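FOR IMMEDIATE RELEASE
October

Kitley Skills Room Opens Its Doors to Evening Suture Practice

KITLEY – The Trernach School of Surgical Skills is opening its practice room in Kitley to evening learners this October, with 26 benches, good lamps and all the thread anyone could want. The new sessions run from 6 p.m. and are open to medical students, nursing students and veterinary trainees from across the county.

The idea came from the learners themselves. Last spring the school asked them what they wanted more of, and 166 of them wrote back. Most asked for the same thing: more quiet time with a needle and a practice pad, with a teacher close enough to answer a question.

"I was so happy to read those answers," said Huguette Arnaud, head of teaching at Trernach. "People love this work once their hands start to get it! A row of simple stitches sounds like a small thing, but you learn spacing, tension, where to put your knot, how long to leave the tails. I still enjoy tying them after all these years."

Each evening starts with the interrupted stitch, where every loop is tied and trimmed before the next one goes in. Learners work along a straight cut in a synthetic tissue pad and go at their own pace. Later weeks move on to running stitches, curved cuts and deeper layers.

The pads are supplied by Dollix, which has sent 612 of them for the first season. Thread and hand tools come through a grant from the Vidal Fund, so there is no charge for materials. A seat costs nothing for students enrolled at a partner school.

"We had a trial run over the summer and the room was full every night," said Kayode Akande, who manages the Kitley site. "People stayed until we turned the lights off. Now we have room for 200 learners this season, and I can't wait to meet them." 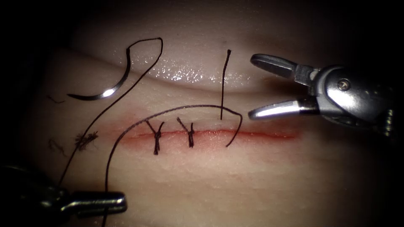

Two interrupted stitches tied and trimmed on a practice pad, with a third in progress.

Places are given in the order requests arrive. Learners should bring their student card and tie back long hair. Beginners are very welcome, and no earlier practice is needed for the first four weeks.

To ask for a seat, contact the Kitley front desk or speak to your course office.

About Trernach
The Trernach School of Surgical Skills teaches hands-on basics to students and working staff in human and animal health. Its practice room is in Kitley.

###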